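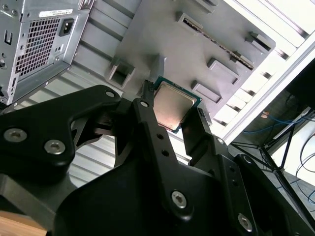
Section 4. First use and tempering dark chocolate

Read all of this before you plug in. Goes for every Revumero counter-top temperer, old lid or new lid. Updated July 21, 2024.

Before you start

Wash bowl, scraper and lid in warm soapy water. Dry them. Then dry them again, one drop of water will sieze the whole batch. Base unit is wiped only, never in the sink.

Stand it on a flat worktop, away from the hob and any open window. Leave a hand's width clear at the back for the vents.

You'll need: dark chocolate chopped small, a few spoonfuls kept back as seed, a palette knife, baking paper.

Steps

1. Bowl onto the base. Turn clockwise until it clicks. No click, no heat.

2. Chopped chocolate in. Not past the MAX line. Keep the seed to one side.

3. Press MELT. Target is 50 degrees for dark. Lid on, leave it alone.

4. At the beep, lift the lid straight up so the condensation doesn't run back in. Stir from the bottom.

5. Press COOL, tip in the seed. Stir every minute or so with the scraper. Metal spoons scratch the coating.

6. Second beep, fish out any unmelted seed. Rinse-and-reuse does not work, just eat it.

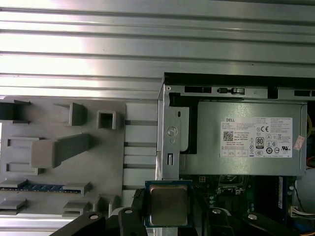

7. Dip the end of a palette knife and leave it on the worktop for 8 minutes. Should set glossy with no streaks. Streaky or still tacky, add a bit more seed and go back to step 5.

8. Press HOLD. Use within the hour, stirring now and then.

Note: milk and white chocolate have there own settings, see Section 5. Don't use the dark programme for them, they scorch.

Caution: bowl rim gets hot on MELT. Hold by the handles.

Caution: never add liquid flavourings on HOLD. Oil-based only, and only a drop.

Filling moulds

Polish the moulds with cotton wool first. Fill, tap hard on the worktop, scrape level. Fridge until they pull away from the sides, then turn out onto baking paper. For filled shapes, pour out the excess after tapping and let the shell set before the ganache goes in. 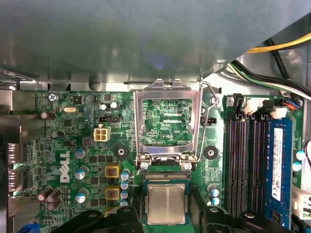

Cleaning the bowl seat. Switch off at the wall and let the base cool right down before you lift the bowl off. Chocolate gets into the seat and stops the bowl clicking home. Soft dry brush, small circles, no water and no knife points. Same sort of care you'd give an open processor socket, like the one in the Dell board with its retention frame standing up and that row of fine contact pins: light touch, nothing scraped across. Brush the crumbs out, wipe with a dry cloth, refit the bowl and listen for the click.

If the display shows 603, the bowl isn't seated. Take it off, brush again, refit. Still 603 after that, stop using it and ring the Jorton helpline with the serial number from under the base.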